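4 min read

Olline Under-Stair Station by Nusum

I should say first that I don't trust any product sold on the words "dead space." The gap under a staircase is usually doing something already, even if that something is holding a box you haven't dealt with since you moved in. So when Nusum started listing the Olline as a "complete kitchen corner for the space you forgot," I read the spec sheet twice and then went to see one put together.

What you get for the money is a low bench top, a back rail and 4 adjustable feet. The top is 17 inches deep. The back rail is meant to stop things sliding off behind, and it does that if the thing is taller than a mug. Small packets go straight under it. Nusum told me a revised rail is coming in July, and I'll believe it when there is one to look at.

Price is $73 without the hooks. The hooks are extra, and I would skip them. They hang below the top, right where your knees go.

Assembly

The leaflet says four minutes. Horacio Maldonado, who put up the one I saw, needed most of a lunch break, and he has built plenty of flat-pack in his life. Two of the holes didn't line up until he loosened everything and started over. The feet adjust by hand, at least, and they hold once set.

Height

Measure this before you order anything. The product page shows the Olline under a gentle, wide staircase that I have never seen in a real building. Under a steep one you lose height fast, and whatever goes at the low end has to be short. A rice cooker needs room above it for the lid to open and for steam to get out, so it should go out toward the open side. I would also keep it well away from a painted underside, whatever the listing says about "safe clearance." No figure is given for that clearance. I asked and got a link back to the listing.
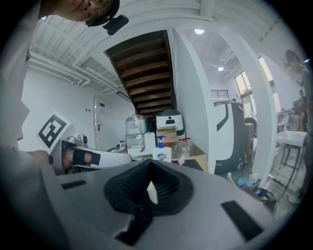 Water is the other thing. A big clear jug is heavy when full, and I'd want it over a foot, never in the middle of the span. Hand soap with a pump is fine anywhere you can reach it without leaning over something hot. Cardboard boxes are what most people end up using in a corner like this, and I'll say this for them, they cost nothing and you can throw them out when they sag.

Compared with the others

The Escobar is deeper and has a proper lip all the way along, but it's too tall for most stairs. The Trunder is cheaper and wobbles. The Olline sits between them, which is faint praise.

Would I buy it? For a straight wall, no. A plain shelf does the same job. For the tall side of a staircase, maybe, after the new rail comes out, and only without the hooks.

Checked and updated Sun 30 June

Contact | Copyright, all rights reserved | Back to top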